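Kosell Opens Cup Return Program to All Independent Coffee Shops in the Petersen District

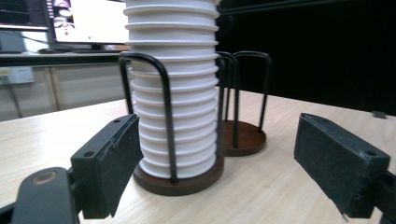 What happens to a paper cup after a customer returns it to the shop?

It goes into a separate bag, a driver takes it to our sorting hall in Pralo, and from there it is sent to a paper mill where the lining is removed and the fiber is used again.

PRALO, Thursday, January 8, 2026 — Kosell, a collection company for food service packaging, announces today that its cup return program is open to every independent coffee shop, bakery and canteen in the Petersen district. Until now the program was a trial with 70 shops. Registration is free of charge and the first new shops will receive their collection bags before the end of the month.

The trial began in October with shops in the center of Pralo and in the streets near the Flondetti market hall. During this time the shops returned 879 full bags. Before the trial, almost all of these cups went to general waste, where the lining of the cup makes it difficult to recycle together with newspapers and cardboard.

"We heard the same wish from many shop owners. They wanted to do the right thing with the cups, but they had no place to bring them," the company says. "A small shop cannot make a contract with a paper mill. We can do it for all of them together, and this is the whole idea of the program."

How the program works for a shop

Each shop receives a roll of collection bags and a stand which holds one bag open. The stand can be placed next to the normal waste bin or behind the counter. Customers and staff put in the used cup after they pour out what is left of the drink. Lids and stirrers go in a different bin.

A full bag is closed with the tie and put in the agreed place, for example a back yard or a storage room. The driver comes once per week. Shops with much traffic can ask for a second visit, and they pay a small fee for it. The shop does not need to wash the cups. A few drops of coffee are not a problem, but bags with food inside will be left at the shop with a note.

Paper cups of every common size and color are accepted, also with a printed logo. Soup bowls made of the same kind of lined paper are accepted too. Plastic cups, foam cups and cups marked as compostable cannot be taken at this moment. We know that the last one is a disappointment for some shops, and we are in discussion with a composting site outside of the district. It is too early to promise a date.

What the trial has shown

Not everything went well in the first weeks. The first bags were too thin and several of them tore on the stairs, so we changed to a stronger bag. Also the first sign for customers had too much text on it. The new sign shows a cup, a lid and two arrows, and the shops tell us that they find fewer mistakes in the bags now.

The position of the stand also made a difference. Shops which put it near the exit filled more bags than shops which put it near the tables. For this reason the welcome package has a short page of advice about where to place the stand. One bakery beside the Flondetti market hall placed a second stand outside, under the roof, and people who bought their coffee in other shops used it as well. We are glad to see this. A cup from another shop is welcome in any bag of the program.

Costs and support

The weekly collection is paid by a yearly contribution from the cup suppliers who work with Kosell, together with the income from the sold fiber. A shop pays nothing for registration, bags or the first stand. An extra stand has a deposit, which is given back when the shop leaves the program. There is no minimum time, and a shop can stop at the end of any month with a short message to our office.

For the opening Kosell has printed 3,000 information cards in 3 languages, which shops may give to their customers. More cards can be ordered at no cost. Shops that prefer to print their own version can ask for the file.

Shops which took part in the trial do not need to register again. Their collection day stays the same, and the new signs will come together with the next roll of bags.

How to register

Owners can register on the Kosell website or by telephone during office hours. Please have ready the address of the shop, the opening hours and an estimate of how many cups you serve in a normal week. This number is used only for planning the route of the driver. New shops are added street by street — if your street is not yet on the route, we will write to you with the expected start.

About Kosell

Kosell collects and sorts used packaging from restaurants, canteens and shops in Pralo and the Petersen district. The company operates one sorting hall in Pralo and works with independent businesses of all sizes.

Press contact: Kosell press office, Pralo. Visits to the sorting hall are possible for journalists after agreement with the press office.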